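Small rack on a table — what would you change?
Trumham Home Networking board

korner_kev
Mar 25, 2025
Finally putting the little rack together! It lives on a wooden tabletop, so I care a fair bit about what gets bolted down and scratches it.
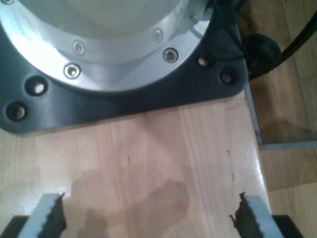

Bolts sunk into the black plate, wood underneath

vorkeck
Nice. I'd lose the bubble wrap though, it slides. Get a rubber mat. And stick to one colour of cable, yellow and black together would drive me mad.

korner_kev
Disagree! Yellow for patching, black for the rest, and I can follow a lead at a glance.

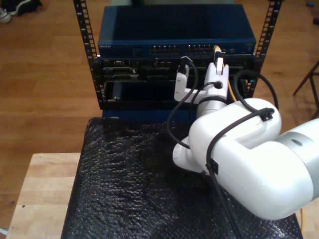
Re: Switch at the top or the bottom?

nakajima11
Bottom for me — heavy stuff low down.

korner_kev
Mine's a blue NETGEAR and it's staying on top, I want the ports where I can reach them. There's an open bay further down for whatever I buy in July.

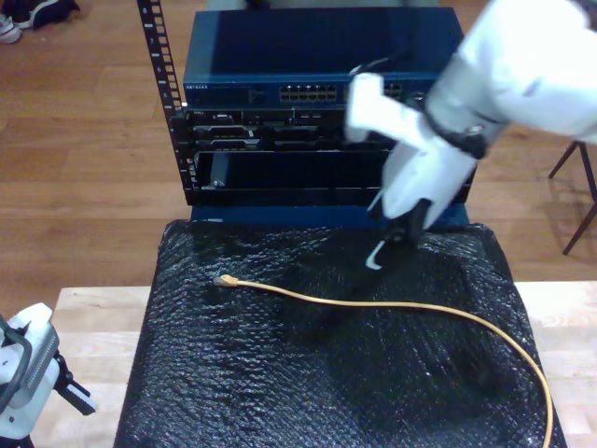
Rafail Vasilakis
Top is fine, but put a blank over that bay or it'll fill with dust. I left mine open for 3 years and regretted it.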